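November, 6:40 p.m.
Tipene Prendergast

Finished the clutter block at 474 accepted episodes. The target in the plan was 500, but the plan was written before we changed the rejection rule, and under the old rule we would have passed it yesterday. I'm leaving the number as it is and putting a note in the sheet.

The rejection rule now reads: discard if the operator re-grasps more than twice, discard if any joint hits its limit, discard if the wrist stream drops frames in the last second before contact. The third condition is mine. Jarrah thinks it is too strict and that the policy will tolerate a gap. She may be right, but I would like to train once on data I trust before I train on data I'm hoping about. We lost 64 episodes to the rule this week, and most of them came from one afternoon when the wrist cable was working loose at the second clip. Retied it. No drops since.

Session ran from nine until a little after four with a break for lunch. Taras drove the leader arm in the morning, I took the afternoon. His trajectories are shorter than mine by a visible margin when you overlay them. He commits to an approach angle early and closes the fingers while the arm is still settling. I stop above the object, correct, then go down. Averaging the two styles is the thing I worry about. A model that has seen both a pause and no pause at the same height may learn to hover. Marama suggested tagging each episode with an operator ID and conditioning on it, then fixing the ID at test time. Cheap to do, and the field already exists in the header. I'll backfill it tomorrow from the shift log.

Layouts were drawn by hand again. I had meant to use the random placement script, but it only handles rigid objects with a footprint and has no idea what to do with string or wire. For those we drop them from hand height and leave them however they land. The only constraint is that they stay within the reach envelope. That gives tangles I would never have arranged on purpose, and the loops overlap in ways that make the depth estimate useless, so the policy has to get what it can from color.

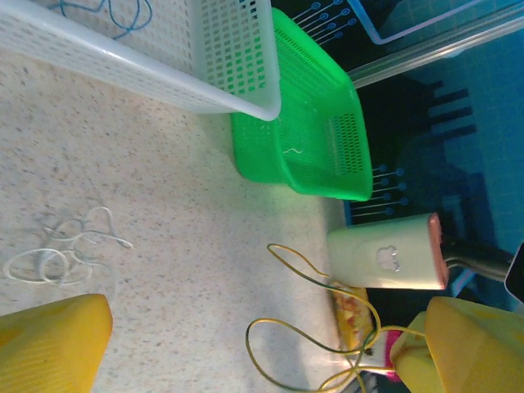 Second problem is the language labels. We have been writing one instruction per episode, and reading back through this morning's batch I found 42 that would be ambiguous to anyone who wasn't standing at the bench. "Put it in the basket" is no good with two baskets out. "Pick up the string" is no good with more than one string. Ashton had gone through the same batch last night and flagged almost the same set without knowing I was going to look, so the ambiguity is real and we agree on where it is. We rewrote them together over lunch. The convention from here on is color plus noun, and a spatial term only if color fails to separate the candidates. No "left" or "right" unless the sentence says whose left.

The wrist view makes the left/right business worse than it needs to be. At most approach poses the camera is rolled well off the bench axis, so an object on the operator's left can show up nearly anywhere. A label written from the operator's stool and a label written from the video will disagree. Ashton wants all labels written from the overhead view. I agreed, with the exception that contact events still get timestamped from the wrist stream, where you can see the fingers meet the object.

Thin things remain the weak class. Grasp success for the teleoperator on string is fine. For last week's checkpoint it was one in four attempts at best, and the failures look alike: the fingers close a little high and come up with nothing. I suspect the stopping height is being inherited from the boxes and cylinders, which outnumber the soft items heavily. Options are to reweight, to collect more, or to split the grasp phase out and supervise the height directly. I would try reweighting first because it costs one overnight run and no bench time.

Exported the block to the Fletum share at 5:15. Checksums match. The Clido converter threw a warning on the gripper width channel, same as last time. It wants meters and we log raw encoder counts. Patched the scale factor by hand and wrote it down in the readme where the next person will look for it.

Also: finger pads are starting to show wear on the inner faces. Swap them before the next block and log the swap, or we will spend a day chasing a shift in the width readings. Spare set should be in the Tritach box under the bench. If it isn't, ask Jarrah.

To do: operator IDs, reweighted run, pads, reply to Grimshaw about the second arm.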